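Ata da reunião mensal do grupo do site – Associação Trirkia

Reunião de maio, com início às 18h15, na sala pequena do primeiro andar (a grande estava ocupada pelo coro).

Presentes: Svenja Mayrhofer (que conduziu a reunião), Lakmal Thambiah, Sandamali Weerasinghe e Itziar Cifuentes, que redigiu esta ata. Tahsin Gamage entrou por videochamada, com o som um pouco aos soluços no início, mas depois ouviu-se muito bem.

1. Ata anterior

Foi lida e aprovada, com uma correção pedida pelo Lakmal: onde se dizia que o certificado de segurança tinha sido renovado, devia dizer-se que o pedido de renovação tinha sido enviado. Entretanto já está mesmo renovado, para sossego de todos.

2. Mudança de alojamento

Foi o ponto que nos levou mais tempo, como já se esperava. O Tahsin explicou, com muita paciência, em que pé está a passagem do site da Stidach para a Javville. A cópia de teste já está a funcionar e os artigos vieram todos, os 2.228, incluindo os muito antigos que ainda usavam o editor clássico. O que falhou foram alguns caracteres acentuados nos títulos, por causa da codificação da base de dados, e o Tahsin prefere repetir a exportação a andar a corrigir títulos à mão. Todos concordámos.

A Sandamali perguntou se os endereços das páginas se vão manter, pois há muitos sócios com páginas guardadas nos favoritos há anos. Mantêm-se, disse o Tahsin, com exceção da antiga área de galerias, para a qual vai preparar redirecionamentos. A Svenja lembrou ainda as caixas de correio, que continuam na Stidach e que convém não esquecer antes de encerrar a conta. Ficou decidido que o correio muda primeiro e o site depois, com uma semana de intervalo, e que o contrato antigo só se cancela quando estiver tudo confirmado.

3. Tema e menus

O Lakmal mostrou o tema Yang instalado na cópia de teste. Gostámos bastante, sobretudo da maneira como o menu se comporta no telemóvel, que era a queixa mais frequente de quem nos escreve. A Itziar achou a letra dos parágrafos pequena e o Lakmal aumentou-a logo ali, o que foi muito simpático. Houve uma conversa longa sobre a cor das ligações – o verde atual lê-se mal sobre o fundo creme – e acabámos por escolher um verde mais escuro, com sublinhado. O rodapé passa a ter só os contactos e a política de privacidade.

As alterações ficam todas num tema filho, para não se perderem na próxima atualização, como nos aconteceu no ano passado com o cabeçalho.

4. Extensões

Neste momento temos 21 extensões instaladas e várias já não servem para nada. A Sandamali ofereceu-se para fazer a lista das que se podem retirar, a começar pelas duas de formulários que fazem exatamente o mesmo. Pediu que, até lá, por favor, não se instale mais nada sem avisar os colegas por mensagem.

5. Contas de utilizador e cópias de segurança

A Svenja reparou que ainda há contas de administrador de pessoas que já não colaboram connosco. Passam a assinante e os textos delas continuam assinados com o nome de cada uma. A verificação em dois passos fica obrigatória para quem edita.

As cópias de segurança fazem-se todas as noites e guardam-se durante 15 dias. O Lakmal vai experimentar repor uma delas na cópia de teste, coisa que andamos a prometer há muito tempo.

6. Custos

O plano da Javville custa 200 euros por ano, com correio incluído. Aprovado sem votos contra.

7. Tarefas

– Tahsin: repetir a exportação da base de dados e preparar os redirecionamentos.
– Lakmal: acabar o tema filho e testar a reposição de uma cópia.
– Sandamali: lista de extensões a retirar.
– Svenja: contas de utilizador e aviso aos sócios sobre o correio.
– Itziar: rever os textos da página de contactos. 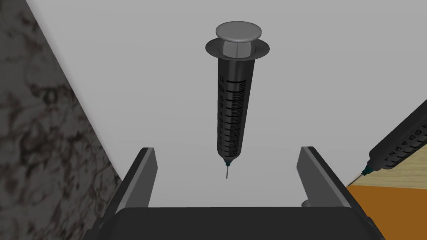 8. Próxima reunião

Fica para a mesma hora, no mês que vem, e desta vez a Svenja reserva a sala grande com antecedência. O Tahsin conta poder vir em pessoa. A reunião terminou às 20h05, com um agradecimento à Sandamali pelo bolo de laranja.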